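Kitchen Tips for Eating Less Salt
Posted 2/24/18 in Home Cooking, Mosthorpe Kitchen Notes

Most of the salt in my kitchen was coming in with the groceries. The shaker on the table was a small part of it. I started changing things in January, one shelf at a time, and these are the habits that stuck. If your doctor has given you a sodium limit, go by that number and treat these as ways of getting there.

Read the serving size first

The sodium figure on a label is for one serving, and the serving is often smaller than what you put in the bowl. A can of soup in my pantry listed 278 milligrams, which looked fine until I saw that the can held three servings. I eat the whole can. I now write the total for the package on the lid in marker when I put the groceries away.

Rinse canned beans and vegetables

Tip the can into a strainer, run cold water over it while you shake, and let it drain for a minute or two. This takes off some of the salt in the liquid. It won't turn a regular can into a no-salt-added one, so buy those when the price is close. Canned corn and green beans can be rinsed the same way, but heat them in fresh water afterward.
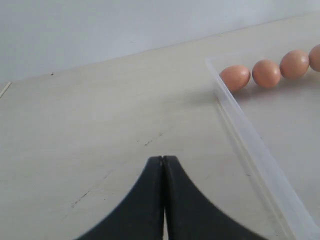
Give your taste 14 days

Food will seem flat at first. I cut the salt in my usual recipes by half and kept it there for 14 days before deciding whether a dish needed any back. Most didn't. Bread is the exception. If you bake your own, don't go below what the recipe says until you have made a few loaves, or the dough gets slack and rises too fast.

Season at the end

Salt added early to a pot of soup or beans spreads through everything, and you taste less of it. Cook with onion, garlic, bay leaf and pepper, then add a pinch of salt just before serving. Lemon juice or vinegar does a lot of the same work - start with a teaspoon and taste.

Check breakfast

Bacon, sausage and most frozen sandwiches are salty before you touch them. A plain egg has a little sodium of its own and needs very little added. Try black pepper, chives, smoked paprika or a spoonful of no-salt salsa.

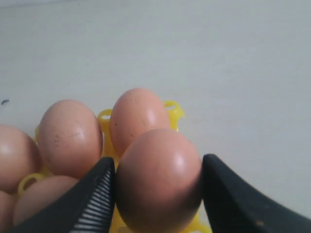 A brown egg takes pepper or chives as well as it takes salt.

Instant oatmeal packets can surprise you too. Plain rolled oats take a few minutes longer and you control what goes in.

Make your own blend

Mix equal parts garlic powder, onion powder and paprika, then half a part each of dried thyme and black pepper. Use garlic powder and not garlic salt - the jars look alike. Keep it by the stove, away from steam.

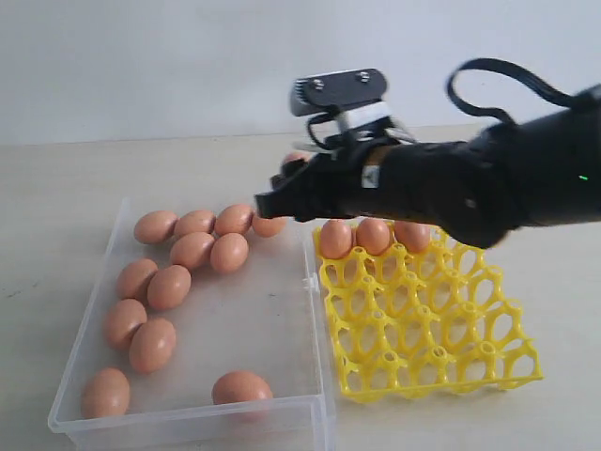
Low-salt snacks get eaten when they are ready to grab. Cut vegetables, unsalted nuts and hard-boiled eggs all do the job, and they should be at eye level, with the pickles and olives moved to the back. A clear plastic box like the one on the table is good for this, as you can tell what is left without opening it. Boiled eggs keep for a week in the refrigerator. Write the day on a strip of tape, and leave them in their shells until you want one.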